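Dideck Table Cell: Set-up and Care Guide
Section 6. When the arm stops with fault 61 (cable pull at the wrist)

Applies to arms with the Gikutex gripper kit. Revised 10/28/21.

6.1 What this fault means

Fault 61 tells that the arm felt a force which it did not expect, and it stopped to protect itself. In our workshop at Brimenville we had this fault many times in July. At first we believed the gripper motor was bad and we changed it. The new motor gave the same fault the next morning. The true reason was the gripper cable. It was tied too short, and when the wrist turned to the far side of the table the cable became tight and pulled on the plug.

If you see fault 61 together with fault 18, the plug is already partly out. Do not clear the fault from the screen before you have looked at the plug.

CAUTION: When the arm stops with a fault, it can still hold the object in the fingers. Do not pull the object out by hand while the power is on. The fingers can close again without a warning.

6.2 Before you begin

You need the 2 mm hex key from the tool bag, new cable ties and a soft marker. Keep other people away from the table until step 9 is finished.

6.3 Steps

1. Press the red stop button. Wait until the arm makes no more sound.
2. If an object is in the fingers, put one hand under it. Open the fingers with the release screw on the side of the gripper.
3. Turn off the power at the Kostiuk supply unit and take out the key.
4. Follow the gripper cable with your fingers from the plug to the first tie. Feel for flat places and cuts. A cable with a cut must be replaced. Do not repair it with tape.
5. Push the plug in until it clicks, then tighten both screws. Do not use force.
6. Cut the first tie and give the cable more length. The loop must be free when the wrist is turned fully to each side.
7. Mark the cable with the marker at the place of the new tie. If the mark moves later, the tie is slipping.

Note: A loop that is too long is also a problem. It can lie on the table and catch the handle of a pot or the rim of a colander, and then the arm drags the whole thing with it.

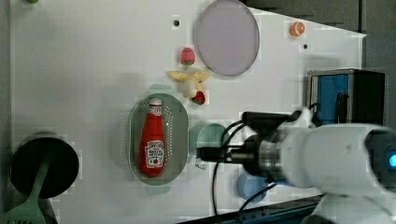
8. Put the key back, turn on the power and clear the fault from the screen. Stand outside the reach of the arm.
9. Run the wrist test at slow speed, 19 turns in each direction. Watch the cable and keep one hand at the stop button.
10. Put the light objects back first and run one normal pick. Leave the bottles and the cookware for later.

6.4 If the fault comes back

Stop the work and write down the position of the wrist from the screen. If it is always the same position, the cable is still too short on that side, so please repeat steps 6 and 7. If the position is different each time, the wrist sensor must be checked by the service centre. Do not raise the force limit in the settings to make the fault go away. We tried it once, and the plug broke.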